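Planning for the Second Arm: A Conversation with Tamsin Crenshaw

Equipment and Facilities Series, June 2020

When the Kukdale Institute approved its first robot arm, the paper put before the finance group ran to 2 pages and contained a single price. Tamsin Crenshaw, who manages equipment planning for the manipulation laboratory, keeps a copy in the front of her current budget folder. "It was a perfectly good paper for buying an arm," she says. "It was a poor paper for running one."

The Institute is now preparing its request for a second work cell, to be placed at the Gulis building. Ms Crenshaw agreed to discuss how that request has been put together, what the first purchase taught her department, and what she would advise other institutions to settle before they approach a supplier.

Starting with the work

Ms Crenshaw asks each research group to describe a task before it names a machine. The form she uses has no space for a model number on its first page. Groups must state what is to be handled, how heavy it is, how far it must travel, and who will put it back at the end of a run.

"People arrive with a brochure," she says. "I understand why. The brochure is clear and the task is often still vague. But if I buy from the brochure, I am committing the Institute to a reach and a payload before anyone has weighed the objects."

In the case of the sorting work, the objects were light and the payload question was settled in an afternoon. Reach took longer. The first cell had been laid out with the arm at one end of its table, and operators found themselves moving the table to suit the arm. The new request sets out floor positions first, marked with tape in the Gulis room in April, and the arm was chosen to fit the marks.

She also asks for an honest estimate of hours. The sorting group proposed 21 hours of operation a week. Ms Crenshaw regards that as realistic, having seen higher figures fall away once maintenance, teaching and the preparation of materials are taken into account. The estimate determines how many sets of gripper fingers are bought with the arm, and whether a maintenance contract is worth its price.

What the first budget left out

The original paper covered the arm and its controller. It did not cover the stand, the tables, the cameras and their supports, the extra power sockets, or the cable covers that the safety officer required before the room could be opened. Each was bought separately from the department's general fund, usually in a hurry.

"None of these were large," Ms Crenshaw says. "A tripod is not a large item. But there were a great many of them, and they were all urgent, and an urgent order is always more expensive than a planned one. By the end of the year I could not tell the Director what the cell had cost without going back through every invoice."

The new request divides the expenditure into four parts: the arm and gripper, the furniture and supports, the sensing equipment, and consumable materials. Each has its own line and its own named holder. Transfers between lines are permitted, but must be recorded in the same week.

Installation has been priced as a separate contract. Two firms were asked to quote. Zenix offered delivery, mounting and two days of training for a fixed sum. Dương, a smaller company which had serviced the first cell, quoted for mounting alone and a daily rate for everything else. The Institute has chosen Zenix for installation and intends to keep Dương for servicing.

"We were asked whether it would be simpler to have one firm do both," she says. "It would be simpler for me. The technicians who look after the existing arm are very good, however, and the research staff trust them. I was not prepared to give that up for a tidier file."

The cost of objects

The line that attracts most questions is the smallest. Consumable materials, in this laboratory, means toys, balls, cloths, blocks, sponges and the containers that hold them. The finance group wished to know why a research institute required a standing budget for such things.

Ms Crenshaw's answer is that the objects are the test. An arm which can lift one block from a clear table has shown very little. The group wishes to study picking from a crowded container, with hard and soft items together, and the mixture has to be kept up. Cloths fray with repeated handling and foam balls lose their shape. Items go missing under furniture. The laboratory's register of small objects now stands at 300, of which 97 were bought as replacements.

"I had to explain that a washcloth is laboratory equipment," she says. "It behaves quite differently from a ball. It lies over other things and hides them. If we only bought items that were easy to pick up, we should have a very encouraging set of results and no use for them."

Purchasing is done from ordinary shops wherever possible. Ms Crenshaw resisted a suggestion that all objects be ordered from a single educational catalogue, on the grounds that the group wanted variety in finish and firmness. She does insist on receipts, and on a photograph of every new item before it enters the register. Where an item is likely to be withdrawn from sale, two are bought.

Containers are treated with more caution. A mesh basket was preferred to a solid tub after a short trial, partly for its weight and partly for the ease with which staff can shake out grit. The rim has to be firm, as it will be touched by the gripper sooner or later. The boxes with round openings, into which objects may be placed, are a mixture of card and sturdier types. Card is cheap and can be replaced the same day. The sturdier boxes are kept for longer runs.

Watching the cell at work

Members of the finance group were invited to visit the existing cell before considering the new request. Ms Crenshaw recommends this to any department seeking approval. She found that an hour in the room saved several weeks of correspondence, particularly on the subject of furniture.

"One of them asked me why we needed a second table," she recalls. "Then he stood beside the first one and asked where he might put his notebook. We did not discuss it further."

She uses such visits to point out the items which are missing from suppliers' quotations. Cables have to go somewhere. Stands take up floor that a plan drawing shows as free. A table covering has to be bought, fitted and now and then replaced. The gripper needs room above the container as well as within it, and that clearance has to be allowed for when camera supports are positioned.
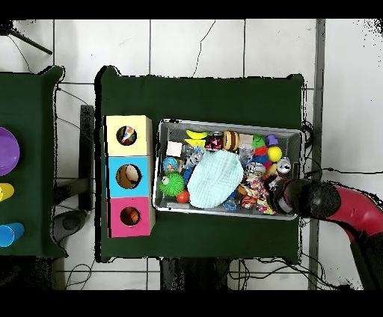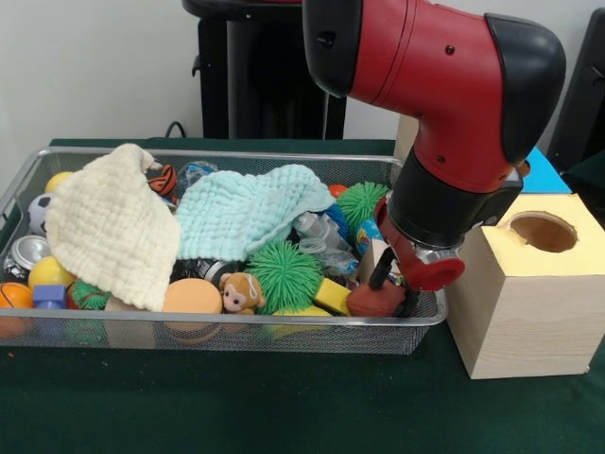
The toy basket with the arm at work over it, at the existing cell.

Advice to other institutions

Asked what she would say to a department planning its first purchase, Ms Crenshaw begins with the calendar. Delivery dates given at the time of quotation should be treated as hopes. The present conditions have made this plainer, but it was true before. She has written the new request so that tables, stands and materials are ordered first, and can be in place whenever the arm arrives. Payment to the installer is linked to a working demonstration in the room, using the laboratory's own objects.

She advises against spending the whole sum at the outset. Almost a tenth of the new budget is held back for the six months following installation, and may be released only by the line holders acting together. "You will learn what you need by using the thing," she says. "It is a great pity to learn it with an empty account."

She is also firm on the subject of staff time. The first paper assumed that the cell would be run by whichever researcher happened to be using it. In practice, someone had to reset the container, check the fingers, keep the register and answer the telephone to suppliers. The new request includes a part-time technical post, costed for the same period as the maintenance contract. It was the last item to be agreed and, in her view, the one most likely to be cut elsewhere.

Second-hand equipment should be considered, she says, for tables, supports and storage. She is more doubtful about used grippers, having bought one some years ago at a favourable price and spent a good part of the saving on an adaptor. Any department taking this course should ask for the service record in writing and confirm that spare fingers can still be ordered.

The request for the Gulis cell will go forward with three supporting papers: the layout plan, the object register and the servicing terms. Ms Crenshaw has asked that all of them be read together. The layout plan was revised again on the morning of our conversation, after a colleague measured the doorway.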